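Home Projects Reports Grants Contact

The Sánchez Trial Project: Progress Report to the Skemik Fund

Prepared by Pavithra Alva, project lead

This report covers the work done since our February update. The grant pays for transcribing and indexing the surviving record of the Sánchez libel trial, heard at the Grunduton county courthouse, and for a public website that will carry the full text with notes.

Transcription

The court stenographer's record is in better shape than we told you in the application. The first bundle has some mold along the spine but every page can be read. We have now transcribed 400 pages out of a total of 500. What remains is mostly the second week of testimony, when the defense called the mill foremen, and the judge's charge to the jury. The foremen's testimony is slow to transcribe. The stenographer used her own short forms for mill terms and changed several of them partway through.

Nosipho Steyn has checked each finished section against the original. Her list of corrections is long for the opening days and short after that. Most are misread surnames. There were two different men named Custell in the courtroom, the mill owner and his nephew, and the stenographer wrote "Mr. C." for both. Where the context does not settle which one is speaking, we have left it as written and added a note.
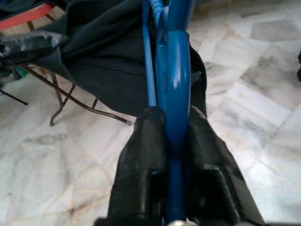
The closing speech for the defense is missing from the court copy. We had hoped to find it in the Grunduton paper, which printed long reports of the trial, but the paper ran only a summary of it and gave more space to the heat in the courtroom and the price of seats in the gallery. A typed version turned up among the papers of the defense attorney's law firm. It has been marked up in pencil, so it may be a draft and may not match what the jury heard. We will publish it separately from the court record and label it as such.

Index and letters

The name index has 133 entries. It covers witnesses, jurors, court officers and anyone mentioned in testimony. Each entry gives the spelling we have chosen and the other spellings found in the record. The place index has been started and is behind schedule. Several of the streets named by witnesses were renumbered after the mill fire, and matching the old addresses to the new ones has meant going through tax rolls, a task we did not plan for.

The letters between Sánchez and his printer have been copied with the family's permission. They change the usual account of the case in one respect. Sánchez is generally said to have printed the article about the mill without warning. The letters show that he sent Custell a proof and waited for an answer before the paper went to press. His lawyer knew this and did not raise it at trial. We do not know why, and the notes on the website will say so.

Website

The text of the first week is on the test site and can be searched by speaker. The reading view works on phones. The side-by-side view, with the original page next to the transcript, does not yet load properly on older computers, including the two at the county library. We consider this a problem, given that many of the people who have asked about the project use those machines. 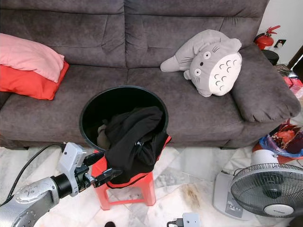
Sofa with pink and red-orange pillows and a large gray plush toy.

Talks

Nosipho gave a talk on the jury at the library. Almost all the questions afterward were about the retrial that never took place, so we have added a short page on the appeal and why it was dropped. One person in the audience has a scrapbook of clippings kept by a juror's daughter and has agreed to let us copy it.

Budget

Spending on transcription is under the planned amount. Spending on copying is over, mainly from the fees for the tax rolls. We ask for permission to move the unspent transcription money to the copying line. The total would not change.

Next steps

Finish the foremen's testimony and the judge's charge. Complete the place index. Fix the side-by-side view and test it at the library. Copy the scrapbook. Send the draft introduction to the Fund for comment before it goes online.

Questions about this report can be sent to either of us at the project office.

Share 2 Comments 0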